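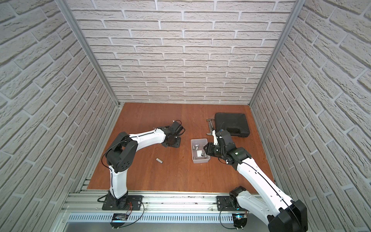

Page last updated: June, 10:40

Gollel opens compact work bay at Wametti building

Gollel has brought a new work bay into use on the ground floor of its Wametti building. The bay has a reddish-brown wooden work surface and is enclosed on three sides by walls finished in white brick-pattern panels, with aluminium posts at the two back corners.

The bay is the first of 3 planned under the Yeon programme, which provides small, self-contained working areas for teams that have until now shared the main hall. Each will be fitted out to the same plan so that work may be moved from one to another without changes to the layout.

Sadia Kiani, who leads the programme, said that the choice of finish had been settled after discussion with staff. "Colleagues asked for a pale surround and a wooden surface. They also wanted walls that could be wiped down at the end of a shift, and we have kept to that request."

The panels were supplied by Iltaretti and fixed over a period of two weeks. The cost of the first bay, including fitting, was 2,902 pounds. The remaining two will be placed along the same wall of the ground floor, next to the goods entrance.

Teams wishing to use the bay should apply to the Wametti front desk, stating the length of time required. Bookings are limited to half a day in the first month. Users are asked to clear the wooden surface before leaving and to report any damage to the panels on the form kept at the desk.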